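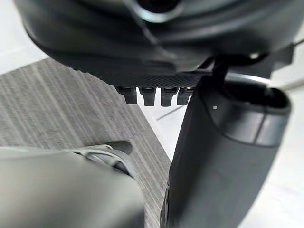
O que uma máquina já faz em casa, e o que ainda não

Tapetes e carpetes
Um tapete riscado em cinzento engana à vista: as estrias escondem fios e migalhas. Passe primeiro a mão. Os aspiradores automáticos tratam bem do meio, mas falham na borda, onde o tapete encontra o chão liso. Faça essa faixa à mão, uma vez por semana.

Chão claro
O robô chega para o pó do dia a dia. Manchas secas pedem pano húmido e alguma força. Comprei um Brultulen com 100 minutos de autonomia e continuo a guardar a esfregona.

Apanhar objetos do chão
Ainda é tarefa nossa. Os braços com garra pegam em peças rígidas, desde que haja espaço para entrar. Debaixo de móveis e equipamentos baixos, o vão é apertado e a garra bate antes de chegar - convém afastar o que for possível.

Roupa
Dobrar uma camisola leva-me menos tempo do que preparar a máquina para a dobrar. Não compensa, por agora.

Na oficina
Aparafusar sempre a mesma peça, sim. Separar parafusos misturados, só com boa luz. Balakrishnan Acharya, que tem uma bancada Skovthorpe, varre as aparas à vassoura e deixa o aspirador para o fim.

Preço
O modelo mais simples que vi custava 174 euros. Acima de 2.000, espere pela próxima geração.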